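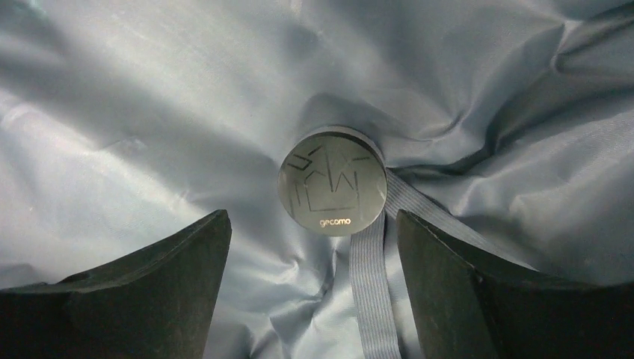
Questions we hear a lot at Gurnley Luggage Storage

Can I leave a bag if I'm not staying nearby?

Of course you can! Most of our guests are between a checkout and a late train, and we're happy to look after anything from a folded rain jacket to a whole family's suitcases. Just bring a photo ID and the name you booked under.

How long can my things stay?

The shortest stay is 3 hours and the longest is 78 days, which sounds like a lot until you've met our September students. If your plans change -- and goodness knows they do -- call the desk before your time runs out and we'll add more.

Do you take children's suitcases?

We do, and they cost the same as a small bag. Please tie a name tag on, even if the case is bright and cheerful and you're sure you'd know it anywhere. 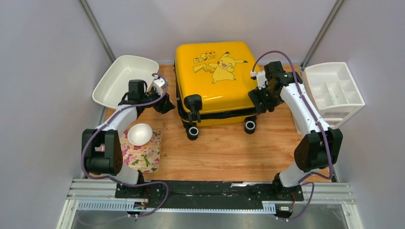 What shouldn't I pack?

No food that spoils, no fuel, no pets (yes, we've been asked). Please keep medicine, passports and house keys with you.

I lost my claim ticket. Now what?

Don't worry one bit. Come in with your ID and tell us what's inside the bag, and Rodica Husar or whoever is at the desk will look up your booking. Please allow a few extra minutes for this if you have a train to catch.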